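Housekeeping Operations, Unit 4
Litter, Bins and the Room Nobody Owns
Handout, Aug 23, 2023

Please read before class. There's a short exercise at the end, and yes, it will be collected.

1. What we mean by litter

Waste is anything a person is finished with. Litter is waste that has been put down in the wrong place, usually by someone who intended to come back for it. The intention doesn't count. For this course, a cup on a windowsill is litter once its owner has left the building, and a cup on the floor is litter right away.

Shared rooms (break rooms, lounges, meeting rooms, the odd carpeted space at the end of a hallway that was once going to be a library) get more of it than private offices do. People clean their own desks because they have to sit at them. They feel about a lounge the way they feel about an airport.

2. The near-miss problem

You would expect most litter to be found far from a bin. Walk a few buildings and you'll see plenty of it close by. Some of it was thrown and missed. Some was balanced on top of a full bag and slid off. Some was set beside the bin as a kind of offering.
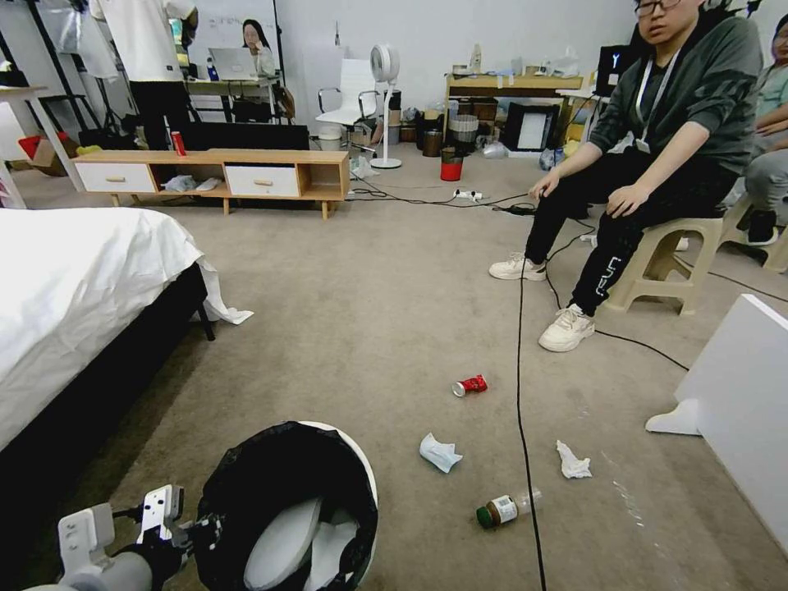 Fig. 4.1. Can, bottle and tissues on carpet, close to a lined bin.

When you write up a near-miss area, note the bin first and the litter second. How wide is the opening? Is there a lid, and does anybody want to touch it? Is the liner sagging? A liner that has slipped down inside the bin is a common fault and takes seconds to fix, so it can go unfixed for a year.

3. Case: the Kivden building

Kivden is an office building with 12 shared rooms on 2 floors, cleaned under contract by Stelletti. In March the tenants complained that the rooms were dirty. Stelletti answered that the rooms were cleaned every night, and sent the checklists. Both sides were right, and both wrote long emails.

The rooms were clean at seven in the morning and a mess by lunch. The contract paid for one visit a day and said nothing about the hours in between. Management's first move was a poster. The poster had a cartoon raccoon on it. By the end of the week somebody had given the raccoon a mustache, and the floors were as they had been.

The second move was to hire a consultant, Misasero, whose report ran to 40 pages. The useful part was on page 3: the bins were in the corners, where they looked tidy, and the people were in the middle. Management moved the bins next to the seats and paid for a short midday round. Complaints dropped. The raccoon stayed up.

Questions on this case come up in the final every year. Know who was paying for what.

4. Sorting what you pick up

Pick up in this order: glass, then liquids, then everything else. Glass goes first because it rolls and then somebody steps on it. A bottle with a little left in it counts as both glass and liquid. Check the cap before you tip it, and empty it in a sink. Pouring it into a bin liner makes a soup, and the soup will find the one hole in the bag.

Used tissues are handled with gloves or a grabber. I don't care how clean they look. Cans are harmless unless torn, and then they cut like anything else made of thin metal.
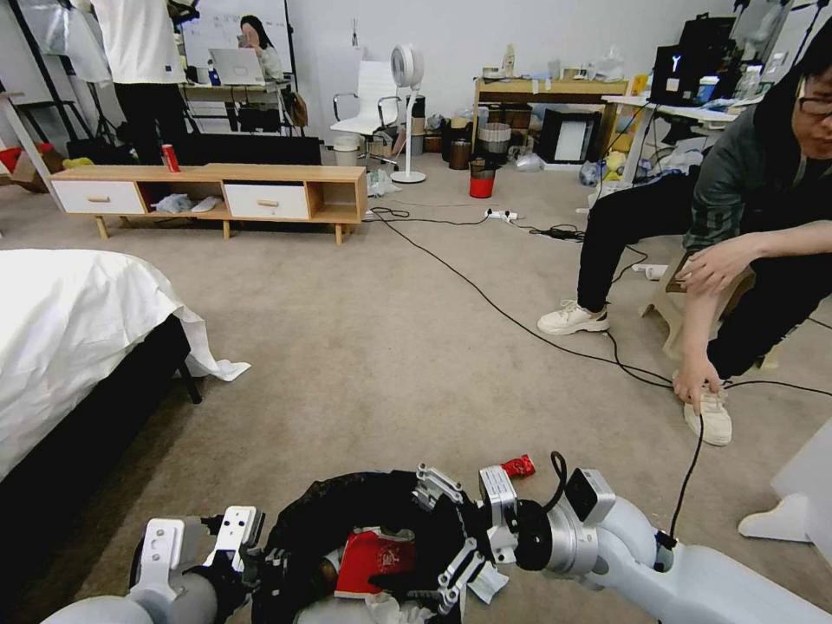
Stelletti's crews carry two kinds of container, hard bins for wet waste and soft ones for dry. The soft kind weighs next to nothing and won't scuff a door frame, and students always like it best until they have to rinse one out. Keep it for paper and wrappers. A red packet and a crumpled piece of white paper, like the ones between the two grippers, are about the right sort of load for a dark, soft-rimmed container. Coffee cups are the wrong sort, however empty the owner swears they are. If you're unsure, use the hard bin and carry the extra weight.

5. Carpet

Litter on hard floor is a pickup job. On carpet it may be two jobs, the pickup and the stain, and the second one is on a clock. Blot, don't rub. Rubbing gives you a bigger, paler stain and a fuzzy patch to remember it by. The Eberhard reading in your packet covers spot treatment; skip the chapter on wool unless you work somewhere fancy.

Look for cables before you vacuum. A vacuum will eat one with enthusiasm.

6. Exercise

Choose a shared room you don't clean yourself. Visit it twice in one day, before work starts and after lunch. Sketch where the bins are, where the seats are, and where the litter is. Then write up to 2000 words on what you would change and who would have to pay for it. Posters will not be accepted as a solution.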